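3. Materials and Methods

3.1 Setting and participants

The study took place in the skills rooms of the Eltedstead teaching hospital between the end of the winter term and May. All first-year surgical trainees were invited to take part, along with senior nursing students enrolled in the wound care elective. A total of 109 people agreed. Two withdrew before the first session because of changes to their duty rosters, and their records were removed before analysis. Taking part had no effect on course grades, and supervisors were not told which of their trainees had signed up.

Participants were assigned to one of two practice schedules. The massed group did all of its practice in a single afternoon. The spaced group did the same amount of practice divided over five shorter sessions, with at least one night between any two of them. Total practice time, teaching videos and written handouts were the same for both groups. Tutors rotated between the groups so that neither schedule was tied to one teacher.

3.2 Practice material

Both groups worked on synthetic tissue pads. We chose pads over animal tissue for two reasons: they can be stored at room temperature, and they differ less from one piece to the next. The second point mattered more to us, as earlier work on practice schedules has often been hard to read where the tissue itself varied between sessions. Incisions were made by the tutors before each session. Pads with tears outside the planned incisions were thrown away.

Trainees were asked to close each incision with interrupted stitches and to trim the tails before moving on. No target was set for the number of stitches. Figure 1 shows a pad with three incisions, the uppermost held closed at its midpoint by a single knot.

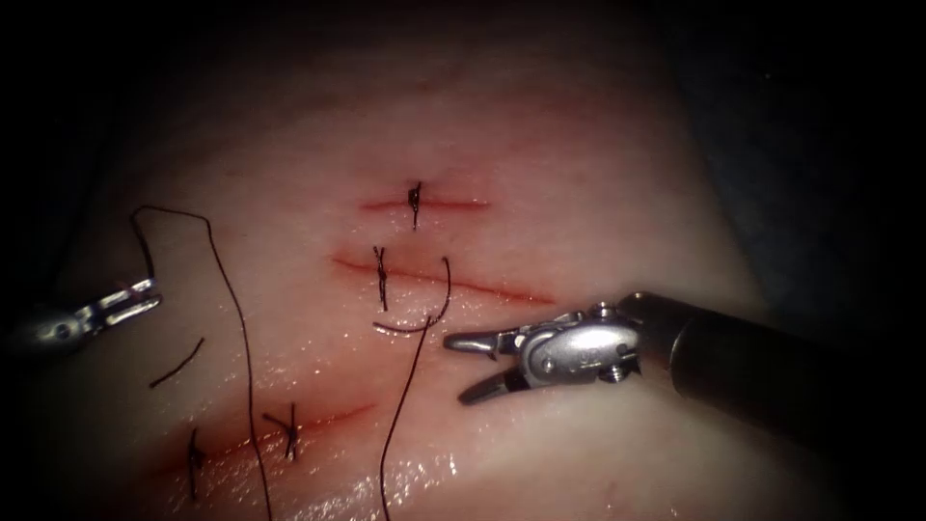

3.3 Outcome measures

The main outcome was knot security, scored from zero to ten by raters who did not know which schedule the participant had followed. Raters used the Benedetti checklist, which covers knot seating, tail length, edge contact and spacing. We made one change to the published wording — the item on skin color was dropped, as it has no meaning on a synthetic pad.

The second outcome was retention. Participants came back six weeks after their last practice session and closed one incision without any refresher or handout. They were asked not to practice in the meantime, and they filled in a short form at the return visit saying whether they had done so. Those who reported practice were kept in the main analysis and left out of a second one.

In all, 1468 stitches were rated. Each was scored by two raters working apart. Where the scores differed by more than two points, a third rater scored the stitch and the middle value was used. Raters were trained on a separate set of stitches that does not appear in the results.

3.4 Sleep and workload records

Hours of sleep on the night before each session were taken from a paper diary. Workload was taken from the duty roster and counted as hours on shift in the previous two days. Both were entered into the Fulomley records system by a clerk who had no other part in the study. Diaries with more than one missing night were treated as incomplete — these participants stayed in the main analysis but not in the one adjusted for sleep.

3.5 Analysis

We compared the two schedules with a mixed model, with stitches grouped by participant. Program of study and previous suturing experience were entered as fixed effects.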